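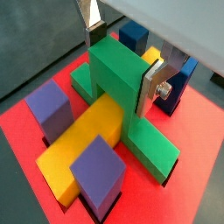 Photo: wrist camera, block table, Ileder workshop. Uploaded by Randi Åberg

Ticket: Gripper stops mid-demo with "grip width out of range"
Status: Resolved (watching)
Opened by: Randi Åberg
Assigned to: Konrad Żak

Randi, 9:40 am
Hi Konrad, me again, sorry! We've got the August open day coming up and I've been running the block demo over and over so I don't make a goose of myself in front of the visitors. It goes beautifully until the arm gets to the green arch piece (the one that sits over the yellow bar), and then about half the time it closes on the upright, thinks about it, and throws "grip width out of range". After that it just sits there holding on until I hit release. The purple cubes are no trouble at all. Same with the blue ones.

I've put a picture from the wrist camera on the ticket. Both pads are on the green upright and it looks like a perfectly decent grip to me, but you'd know better.

Already tried:
Restarting the controller (twice)
Re-homing the gripper
Moving the red mat a smidge closer to the base
Swearing, quietly

Konrad, 10:15 am
Thanks, the photo helps. Can you tell me which block profile is loaded? It's under Objects in the Gronico panel. And has anyone changed the pads lately?

Randi, 10:32 am
Profile says "cubes_small". Oh no. Is that it? Edmund had the school group in last time and I think he only used the cubes.

Pads — I asked Edmund and yes, he put new ones on after that visit. He didn't do anything in the panel afterwards, he didn't know there was anything to do.

Konrad, 10:50 am
Could be both then. The small cubes profile has a narrow window for what it accepts as a good grip, and new pads shift the reading a bit. Please load "mixed_set", then run the pad calibration with nothing between the fingers. Set the speed to 31 percent while you test. Let me know how many clean runs you get out of 5.

Randi, 11:25 am
Done! Calibration took ages because I'd left a block in there the first time (my fault, it told me off). With mixed_set on I got 3 clean runs out of 5, so better, but the other two still stopped at the green one with the same message.

One thing I noticed while I was crouched down there like a garden gnome: on the bad runs it seemed to grab the upright a bit crooked, and then the whole arch wanted to twist. The yellow bar goes right through underneath it, so if the arch twists it pushes on the bar. Would that do it?

Konrad, 11:40 am
Yes, that would do it. If the piece turns while the fingers are closing, the width reading jumps and it gives up. Try turning the approach on step 4 so the fingers meet the flat sides squarely, and drop the closing force limit to the default. I can see in the log someone has it at 4000, on the old scale.

Randi, 1:10 pm
4000 was me. I was trying to make it "hold on better" last week. Put back to default now, and I turned the approach until it looked square.

Just had 5 out of 5! Elżbieta came in halfway through and clapped, so I've counted that as a rehearsal with an audience. I'm over the moon.

Two small questions before I leave you alone. Can I save this so Edmund can't lose it by accident? And visitors will want to build their own stack and have the arm pull it apart. Is that okay, or am I asking for trouble?

Konrad, 1:35 pm
Save it as a new profile, call it open_day, and tick the lock box. For the visitors' own stacks, keep to the cubes and use the guided mode, so you line up the gripper yourself before it closes. Hands off the mat while the arm is live, please.

Randi, 1:50 pm
Saved and locked. I'll put a line of tape on the floor too, the little ones do creep forward. Happy for you to mark this one resolved, but could you leave it on watch until the open day's done? I'll add a note if it plays up.

Konrad, 1:55 pm
Done. Status changed to Resolved (watching).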